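Tollia Science for Kids
Home > Robots and Machines > Explainers

Can a robot learn to tidy up by copying your hand?
September 7, 2022

You may have seen a headline this year saying that robots can now learn chores "just like kids do." It sounds great. It also sounds like the kind of thing that deserves a few nosy questions before anybody believes it.

The headlines came from a project called Wotar. The team behind it works at the Vaněk lab, and in April they put out a report on a new way of teaching robot arms. Let's look at what they did, what they found, and what they didn't find.

The old way

A robot arm doesn't know anything when it comes out of the box. For a long time, the main way to get one to do a job was to write out every move as computer code. Go forward this much. Close the fingers. Go up. If the cup was in a slightly different spot the next day, too bad. The arm closed its fingers on air.

Another way is to steer the arm with a controller while a computer records what happens. That works better, but it's slow and awkward, and you need a robot sitting there the whole time. Robot arms are expensive and heavy. You can't really carry one over to your grandma's kitchen.

The copying way

The Wotar team did something simpler. They took the robot's "hand" off the robot. It's called a gripper, and it has two fingers that open and close. They put a handle on it so a person could hold it, and they added a camera that looks out past the fingers. Then people walked up to tables and did chores with it, picking things up and putting them in bins.

Every time somebody does the chore from start to finish, that's called a demonstration. The camera records the whole thing. Later, a computer program goes through the recordings and tries to work out the pattern: when the picture looks like so, the hand moves like so.

The clever bit is that the robot gets the same kind of gripper and the same kind of camera. So what the robot sees on the job should look a lot like what it saw in the recordings.

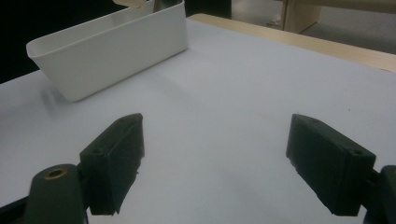 Reading time: 5 minutes

The two black fingers poking up from the bottom belong to the gripper, and the white bin is ahead of them and off to the left. You don't see a face, or much of the room. This sort of view is what the program has to learn from. If you'd like to know how hard that is, make a tube with your hand, look through it with one eye, and try to put your pencils away.

A program doesn't know that the white shape is a bin, or that bins are for putting stuff in. To the computer, a picture is a giant grid of numbers, one set for each tiny dot of colour. A white bin on a white table is a lot of very similar numbers sitting side by side. You can tell where the bin stops and the table starts because you've looked at thousands of containers in your life. The program has only its recordings.

So did it work?

Sort of. This is where you have to read slowly.

The team collected some 200 demonstrations of one chore: pick up a small object and drop it in a bin. Then they let the robot try by itself. The report counts 41 good tries out of every 50 when the table and the bin were ones from the recordings.

Is that good? Well, 41 out of 50 is 82 per cent. On a spelling test you'd be pretty happy. But if you put away 50 blocks and 9 of them landed on the floor, somebody would call you back into the room.

The headlines stopped there. The report kept going. When the team moved to a table the robot had never seen, the score dropped by more than half. When they changed the colour of the bin, it dropped again. That part is on the second-last page, in small type, under a chart.

What does "learn" mean here?

When you learned to put toys in a box, you learned something bigger as well. You could do it with a basket, or a drawer, or a box at a friend's house, and nobody had to show you 200 times. You also knew why you were doing it (probably because you wanted dessert).

The Wotar robot doesn't have a why. It matches what its camera sees to what was in the recordings and moves in a similar way. That can be very useful! Lots of jobs in the world really are the same thing over and over. But calling it learning "just like kids do" stretches the word until it's nearly see-through.

Scientists have a name for the tricky part. They call it generalization, and it means using what you learned in one place to handle a new place. Much of the arguing about robots is about generalization, even when the people arguing don't use the word.

What would change our minds?

Being sceptical doesn't mean saying no to everything. It means saying what you'd need to see. For this one, we'd like to see:

The same robot tested in 5 different homes, with the messes that were already there.
Tests run by people who don't work on the project.
All the videos, including the flops, at normal speed. Many robot videos are sped up, and the label saying so can be tiny.

A second group, Zukby, has said it will try to repeat the Wotar results with its own arm. Repeating somebody else's experiment isn't glamorous, but it's one of the best ways to find out if a result is solid or if the first team got lucky.

Try it yourself

You'll need kitchen tongs, a bowl and 10 small things that won't break, such as erasers or corks. You'll also need 2 people.

Person one moves all the things into the bowl with the tongs while person two watches only the tips of the tongs. Then person two puts on a blindfold. Person one moves the bowl a little and gives directions using only the words left, right, forward, back, down, open and close. Keep score out of 10. Now swap places and put the bowl somewhere quite different, maybe up on a stack of books.

Write down both scores, even if the second one is embarrassing.

Words to know

Gripper: the part of a robot that grabs things.
Demonstration: one complete example of a job, recorded so a program can copy it.
Generalization: doing well in a situation you haven't practised.
Sceptical: wanting to see good evidence before you believe something.

More in Robots and Machines: Why do robot vacuums get stuck under the couch?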